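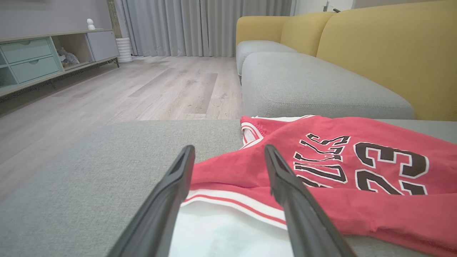
The complaint against Skurkville Markets reached Ewurabena Kwofie's desk on a Tuesday, in a folder with the wrong reference on the cover. She corrected the reference, initialled the correction and began at page one.

The complainant was Ojārs Rätsep, retired, of Trurnodthorpe. He had opened a trading account with 2,000 and a bonus of 80. He had placed 17 trades. The bonus terms, at clause 40, barred any withdrawal until the full balance had been staked many times over. Mr Rätsep had asked for his money back in August and been sent clause 40.

"He signed it," said Sugeng Menon, who had the next desk.

"He signed version two. They sent him version three."

She laid the versions side by side. In version two, clause 40 dealt with changes of postal address. The bonus rule did not appear.
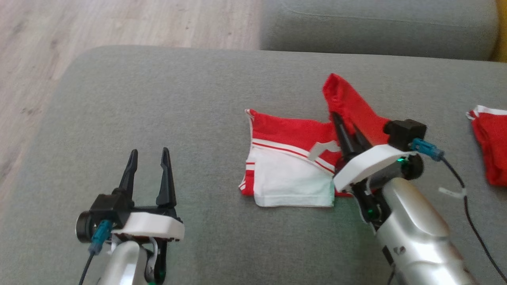

She wrote to the firm and asked for the date on which version three had come into force. The reply was signed by Kwesi Appiah, Head of Client Outcomes. It said that the terms were updated from time to time and that clients were deemed to have read them. It gave no date.

She wrote again, quoting the rule under which a date had to be given. Four days passed. The second reply was signed by Aba Ayaaba, Acting Head of Client Outcomes, and had a server log attached. Version three had been loaded at 16.52, on the afternoon of Mr Rätsep's request. His request was timed at 11.08.

Sugeng read the log over her shoulder.

"Did they mean to send that?"

"It's what I asked for."

She entered both times in the decision form. The form had a box for the amount to be returned, and she typed 2,000. It had no box for the bonus, so she added a note that the 80 had never been his and should be left out of the sum.

At half past five she telephoned Trurnodthorpe. Mr Rätsep asked her to hold on while he found a pen.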